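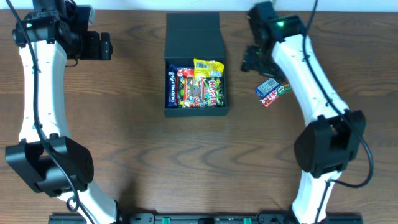
Maëlle Desjardins: you sold the car?? like sold it sold it? how are you getting groceries

Yes sold it sold it! OK, so many of you asked that I'm just going to do a thread. Living without a car in Cabrera, three months in, go.

Last day with the car was 07/01/2019. I drove it to the guy, he handed me an envelope with 2,000 dollars in it, and then I stood in his driveway realizing I had not thought about how to get home. Great start.

(I walked. In sandals. It was fine until the hill.)

Why I did it: back in April I sat down and added up what that car cost me in a month. Payment on the new transmission, insurance, gas, the parking permit at work. 572 dollars. For a car with a window that only went down if you helped it.

So now I take the 39. It goes from the end of my street to Grarport, and from there I can walk to work or switch to the crosstown if it's pouring. Door to door it's maybe twice as long as driving. I thought I'd hate that and I kind of love it?? I've read more books since summer than in the last two years.

Groceries, since Maëlle asked. I go twice a week with a backpack and one of those rolling carts your grandma had. Heavy stuff at the bottom, eggs in my hands like a newborn. Cat litter I get delivered, I'm not a hero.

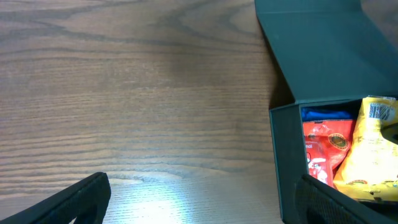

Also I used to buy so much junk because there was a trunk to put it in. When you have to haul it up a hill you get real honest about how many cans of sparkling water you need.

Bad parts, because there are some. Sundays. The 39 runs once an hour on Sundays and if you miss it you just live at the stop now. I've missed it five times. One of those times I was looking right at it, I was tying my shoe.

Dentist is the other one. Mine is way out past the Prarex building and there's no bus at all, so I either beg a ride from my sister or pay for a cab. I should switch dentists but I like her and she has good magazines.

People keep asking about winter. I don't know yet! I bought real boots and a coat that goes past my knees -- I look like a sleeping bag with a face -- and we'll see. If I end up renting a car for all of January I promise to post about it.

Somebody asked what I did with the 2,000. Half went on the credit card, and a chunk went to the boots and the coat. The rest is sitting in savings and I visit it sometimes.

Oh and get the monthly pass, not the single rides. I paid single fares for the whole first month like a fool. You can buy it at the window in Grarport or at the pharmacy across from the library, but the pharmacy only takes cash for it.

Will answer more questions tonight. My stop's coming up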